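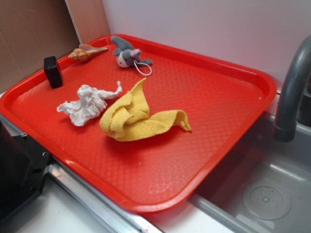
Month two of not buying anything new for the kitchen. I set a limit of $49 for January and spent all of it at the op shop in Vonddale, mostly on jars. Groceries are separate, otherwise I'd have given up by the second week. Nhàn Vi is doing it too – she lasted until the Rebelo sale. The colour of my old kettle still annoys me, but it boils. I'm keeping the same limit until winter, then I'll look at the oven.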